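## 4 餐具的归处：盒、筐与抽屉之间

### 4.1 从一把找不到的勺子说起

上一节谈的是碗碟，碗碟的事情相对好讲，大的在下、小的在上，多数人家不必商量就做得差不多。到了勺子和叉子这里，我们原以为会更简单，毕竟东西小，种类也有限，谁知记录越做越厚，最后单独写成了一节，篇幅还超过了碗碟那一节。读者若是觉得为几把勺子费这许多笔墨有些过分，我们很能体谅，我们自己在整理材料的头两个星期里也时常这样想。

让我们改变想法的，是在 Custoro 小区做入户访问时遇到的一位老太太。她请我们喝豆花，碗端上来了，豆花也盛好了，她转身去拿勺子，拉开第一个抽屉，没有；拉开第二个，有两把大汤勺，嫌大；最后在水池边的沥水筐里摸出三把来，一边在围裙上擦一边笑，说勺子这东西长了脚。她的抽屉里明明有一个分了格的餐具盒，格子还很齐整，可是那天上午盒子里躺着的是几根皮筋、一把开瓶器和一卷没用完的保鲜膜封口条。勺子住在沥水筐里，而且据她回忆，已经住了好几年。

后来我们在别的人家反复看到相似的情形，只是细节各有不同。有的人家勺子住在杯子里，杯子站在电饭锅旁边；有的人家叉子和水果刀一起住在一个饼干盒里，因为叉子主要是用来叉水果的；还有一户把孩子用的塑料餐具和大人用的不锈钢餐具分在厨房的两头，中间隔着整个灶台。这些安排在外人看来多少有点随意，住在里面的人却能闭着眼睛伸手拿到。本节想做的，就是把这种“伸手拿到”背后的安排讲得稍微清楚一些。

### 4.2 材料与做法

本节所用的材料来自 12 户家庭，分布在 Custoro 小区和 Zosura 街一带，户型以小厨房为主，多数厨房容不下两个人同时转身。每户我们都去了不止一次，第一次只是坐着聊天，请主人照常做一顿饭，我们在一旁记；之后再请主人把所有小件餐具从各处取出来，摆到桌上，按自己的意思重新收一遍。全部访问共留下 40 份现场笔记，长短不一，短的只有半页，长的有好几页，其中有一份几乎整篇都在讲一个装筷子的竹筒，我们舍不得删，放在了附录里。

笔记由 Tihomir Mujić 与 Marin Gashi 两人分头整理。两人的习惯很不一样，前者喜欢按时间顺序往下写，谁先拿了什么、又放到了哪里，一步不漏；后者更愿意先写主人说的话，动作放在括号里。起初我们想统一格式，试了几天，觉得统一以后两边的好处都没有了，于是保留了各自的写法，只在编码时使用同一张表。编码表里关于餐具的条目几经增删，最后留下容器、朝向、混放程度、取用频率和“临时停放”这几项。最后一项是中途加进来的，下文会讲到它为什么值得单独列出。

需要说明的是，我们请主人“重新收一遍”，多少打扰了人家原来的秩序。有两位主人在收完之后对着成果端详了一会儿，然后当着我们的面又改回了原样。我们把改回去之前和之后的状态都记了下来，分析时以后者为准，前者只在讨论中引用。所有家庭都知道我们在研究什么，也都看过关于自家的那一部分文字。

### 4.3 容器先于分类

以往讨论家庭收纳的文章，常常默认人们心里先有一套分类，再去寻找合适的容器。我们看到的次序往往相反，容器先到了家里，分类是跟着容器慢慢长出来的。

餐具盒就是很好的例子。多数人家的盒子来得都很偶然，搬家时前任房客留下的，买碗时店家搭送的，或者原本是办公室里装文具的。盒子有几格，家里的餐具就分成几类。一户人家的盒子有四格，于是勺子、叉子、筷子各占一格，剩下的一格被称作“杂格”，里面有吸管、牙签盒和一把挖球器。后来盒子摔坏了，换了一个不分格的，原来的四类就并成了一堆，主人起初很不习惯，过了一阵子又觉得也没什么，“反正一眼就看得见”。她说这句话的时候正从那一堆里往外挑叉子，挑得确实很快。

不分格的长方盒在我们的材料里出现得最多。它的长边一般略长于一把餐勺，这就等于替主人作了一个决定，东西只能顺着长边放。可是顺着放也有顺着放的余地，宽度上总有富余，勺子推进去的时候会滑、会转，最后停成一个斜角。我们请主人谈谈对斜角的看法，得到的回答差异之大出乎意料。有人完全没有注意过；有人说斜的好，斜的容易捏起来，平平贴着盒底的勺子指甲都抠不动；也有人每次经过都要伸手拨正，一位退休的制图员甚至说，看见叉子斜着，吃饭都不踏实。她的先生在旁边插话，说家里的叉子都是他放斜的。

带孔的筐是另一类容器，性格和盒子很不一样。筐的本职通常是沥水，孔是为水准备的，可是在厨房里住久了，它渐渐兼了存放的差事。筐多半放在水池旁或者台面上，洗完顺手一放，下次用时顺手一拿，中间省去了擦干、开抽屉、关抽屉好几个步骤。许多主人谈起筐来都有点不好意思，好像把餐具长期留在筐里是一种偷懒，应当向客人解释一下。我们倒觉得没有什么可解释的，从取用的角度看，筐里的餐具离手最近，也最常被用到，它们在筐里待着很合情理。

### 4.4 成束与散放

同样是三四把勺子，放法可以分成两种，我们在编码表里称为成束与散放。成束是指同类的几把并在一起，勺头朝同一个方向，柄收拢在另一端，拿的时候可以一把抓起来；散放则是各躺各的，彼此之间留有空隙，或者与别的餐具交错。

成束多见于一次性或轻便的塑料餐具。塑料勺子形状相同，能够互相套叠，买回来时往往就是套着的，主人拆开包装以后顺势原样放下，束就这样保留了下来。金属勺子较重，勺头的弧度又各家不同，凑在一起总有一把要翘起来，所以放着放着就散了。有位主人为了让金属勺子也能套成一束，特意把不配套的两把送给了妹妹，剩下的果然服服帖帖。她把这件事讲给我们听时非常得意，又加了一句，说妹妹家现在也有两把放不平的勺子了。

散放的好处在于辨认。一束勺子里若混进一把叉子，叉齿被勺头盖住，翻找起来要比散放慢得多。散放时各件都露着脸，颜色又帮了大忙。有几户人家的餐具颜色很杂，是一年一年零零碎碎添的，主人却并不为此苦恼，反而靠颜色认东西，绿的是小孩的，白的随便用，印花的留给客人。一个上小学的男孩带我们看他的叉子，远远地就用手指出来了，他母亲说他从来不看形状，只看颜色，所以有一次把一把颜色相近的抹刀也拿去吃面了。

这里要顺便讲讲朝向。筷子的朝向在多数人家是有规矩的，勺子的规矩就松一些，叉子几乎没有规矩。主人们能讲出勺头朝里还是朝外的道理，朝里的说卫生，手碰不到入口的那一头；朝外的说好认，看一眼勺头的大小就知道是汤勺还是茶勺。两种道理我们都觉得很对，也没有见到哪一家因为朝向而吵过架，只有一对合租的年轻人，一个朝里放，一个朝外放，盒子里的勺子于是头尾相错，反倒比一律朝同一个方向时放得更平整。

### 4.5 桌面作为中转

到这里为止，讲的都是餐具“住下来”以后的样子。可是在重新收纳的过程中，几乎所有主人都先把东西搬到了桌上，桌面在这时候成了一个十分重要的中转之地，而我们最初的编码表里竟没有给它留位置。“临时停放”这一项就是因此加进来的。

桌面的好处是宽，而且平。厨房台面上总有砧板、调料瓶和锅占着地方，餐桌一收拾就能腾出一整片来。主人们往往把盒子和筐一起搬来，并排搁下，长边对着长边，两个容器之间留出一只手的空隙，然后才开始往里挑、往外拣。我们问过几位主人为什么要并排，答案都很朴素，说是这样不用来回转身子。其中一位平时做裁缝，她说裁布的时候划粉和剪刀也是这样放的，并排，朝着自己，拿起哪个都不用看。

并排放置还带来一个我们很感兴趣的现象，两个容器会慢慢分出主次来。先装的那个往往装得杂一些，勺子、叉子都有；后装的那个则比较纯，常常只收同一种东西。我们猜想这与挑拣的过程有关，同类的餐具一旦被看见有好几件，就容易被拢到一起，另给一个地方，剩下落单的那些仍旧留在原处。图 2 中左右两个容器的内容也有这样的差别，黑色长盒里既有勺子也有叉子，带孔的白色筐里则有三把白色塑料勺子拢在一处，勺头朝着同一端。

**图 2　木桌面上并排放置的黑色餐具盒与白色带孔塑料筐**
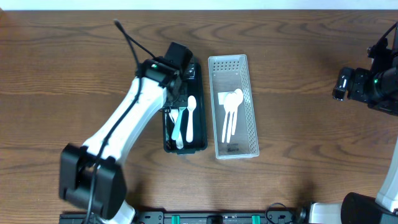
主次一旦分出来，后面的动作就会跟着走。再有新的勺子要收，主人多半会不假思索地送进比较纯的那一边；若是来了一件不知道该算什么的东西，比如一把又像勺子又像铲子的冰淇淋勺，就归到比较杂的那一边去。杂的一边因此越来越杂，纯的一边越来越满，直到有一天满得放不下了，主人才会停下来，把整套安排重新想一遍。据主人们自己说，这样的重新安排一年里也就一两回，多半赶在过年前的大扫除，或者家里要来客人住的时候。

Marin Gashi 在整理笔记时提出过一个疑问，说我们看到的“纯”和“杂”，会不会只是因为主人知道有人在旁边看着，所以格外认真地分了类。这个疑问很有道理，我们为此回头核对了第一次访问时的记录，那时主人们只是在做饭，并没有被要求收拾餐具。核对的结果让人稍微放心，即使在平常日子里，同时使用两个容器的人家，两边的内容也大多一边纯、一边杂，只是分得没有那么干净，纯的那一边偶尔会混进一把小刀，或者一根不知从哪里来的搅拌棒。

还有一点与桌面有关，虽然琐碎，我们仍想写在这里。木桌面上放东西的声音比较钝，有几位主人提到，在木桌上收拾餐具“不吵”，早晨家里人还睡着也可以做。换成石材台面或者玻璃桌，金属勺子一落下去整间屋子都听得见。Tihomir Mujić 的笔记里有一段很长的文字专门写声音，他认为人们选择在哪里收拾餐具，除了看地方够不够宽，也会听一听地方够不够静。我们没有足够的材料来支持或者反对这个看法，不过后来每次去访问，大家都不由自主地留心起声音来了。

### 4.6 与家人商量出来的秩序

餐具的安排很少由一个人完全决定。即使平时做饭的只有一个人，洗碗的可能是另一个，而把洗好的东西放回去的人，对秩序的影响往往比取用的人更大。道理也不难懂，取的时候只要找得到就行，放的时候却要作决定，决定作得多了，就成了习惯，别人再来取，也只好顺着这个习惯去找。

在 Zosura 街的一户三代同住的人家里，祖母取，孙女放。祖母记得的是十几年前的位置，孙女放的是自己觉得顺手的位置，两人都不肯改，于是家里有了一种很温和的交涉方式：祖母拿不到的时候就站在厨房中间报出餐具的名字，孙女在隔壁房间答一个地点。我们在场的那顿午饭，这样的问答来回了好几次，谁也没有生气，语气像是在对歌。孙女后来对我们说，她其实可以照祖母的位置放，但那样一来，做饭的时候屋里就太安静了。

另一户的商量方式则是贴条子。男主人在餐具盒的边上贴了写着“叉”“勺”的小纸条，贴了以后自己严格遵守，女主人视而不见，孩子则把纸条撕下来贴到了冰箱上，冰箱门上于是有很长一段时间写着“叉”。纸条最终没有回到餐具盒上，男主人说看久了也觉得放在冰箱上挺好。类似的标签我们在好几户都见过，有手写的，也有容器出厂时自带的，主人对自带的标签几乎都不理会，既不撕掉，也不去看，问起来才发现它还在。

商量不成的情形当然也有。有一对夫妻在开口餐具盒应该放在抽屉里还是台面上这个问题上争了很久，妻子嫌台面上落灰，丈夫嫌抽屉太深，弯腰辛苦。我们第二次上门时，盒子端端正正地摆在餐桌中央，谁的意见都没有采纳，上面盖了一块洗得发白的茶巾。两人都说这是暂时的。访问结束前我们又去了一回，茶巾换了一块新的，盒子仍在原处。

### 4.7 几点保留

上面的讨论建立在小厨房的经验上，换到宽敞的厨房里，容器多了，抽屉也多了，“容器先于分类”这个判断未必还站得住。我们曾在 Papadopoulos 路看过一间带岛台的大厨房，主人的餐具分得极细，连甜品叉都有专门的抽屉，容器是照着分类量好尺寸定做的，次序与我们讲的正好相反。这一户没有列入正式的材料，但它一直在我们心里，提醒我们话不要说得太满。

季节也可能有影响。我们的访问集中在夏天，凉拌菜和水果吃得多，叉子出场的机会也跟着多了起来；到了 10 月以后天气转凉，家家开始煲汤，汤勺大概会从抽屉深处回到手边，筐和盒的分工说不定又要变一变。有三位主人已经答应让我们天冷的时候再去看看，那位请我们喝豆花的老太太也在其中，她说到时候改吃汤圆，勺子她会提前找好。

至于塑料餐具与金属餐具的差别，本节只在谈成束的时候碰到了一点，没有展开。这两类餐具在清洗、晾干和更换上的习惯都不相同，人们对待它们的感情似乎也不一样，塑料的丢了不大心疼，金属的丢了会翻遍整间厨房，连垃圾袋也要解开来看一看。这部分材料我们放到第 5 节，与杯子和保鲜盒一起讨论。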